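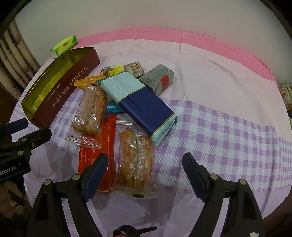 Section 2: The snack table

I do this table every morning we have people staying, and I've got fussy about it, so bear with me. If you're covering for me at Histinbridge, work through the steps in order and you'll be done before the kettle boils (nearly).

What you need

The checked cloth, whatever sweets and snacks are in the tin marked Hirose, one long sweet box, a packet of tissues.

Setting up

1. Wipe the table and let it dry. I've put the cloth down on a damp table and regretted it.

2. Spread the cloth so the purple and white checks run across the middle and the bright pink border sits at the wall side. Smooth it from the centre outwards with flat hands. You won't get every fold line out and I've stopped trying — a few soft creases are fine, crumbs aren't.

3. Put the long box down on the left, lid off, at a slant. We use the maroon one that says TOFFEE, because the gold inside catches the light so nicely and guests always go to it first. It's a bit bowed these days, but it still does the job.

4. Tip the wrapped snacks out to the right of the box, in a loose pile. Don't line them up! I tried neat rows for most of May and people were too polite to spoil them.

5. Lay the biggest packet on top, across the pile. The aqua and navy one is my favourite for this. Smaller things go behind and beside it, with at least a bit of each one showing, so the little square ones in clear wrappers don't get forgotten.

6. Tuck the tissues behind the far end of the box. The small green packets are the right size.

Note: The box can stay empty while you sort out the pile. Fill it last, just before guests come down, with 500 g of toffees from the Clirach bag. Any more and they roll off on to the cloth.

Caution: Check every packet for nuts, milk and sesame before it goes out. If you can't read the label, ask me or leave it in the tin. Please don't guess.

Caution: Keep the tissues and loose wrappers well away from candles. I'd really rather you didn't use candles on this table at all.

Clearing away

7. Unopened snacks go back in the tin, opened ones go in the bin. Shake the cloth outside, by the back step, and fold it along the line it already has.

8. Wash the cloth at 30 degrees if anything sticky has got on it. The pink comes up well, but iron it on the reverse.

Spare cloths are in the Brakville cupboard on the landing, second shelf, under the pillowcases.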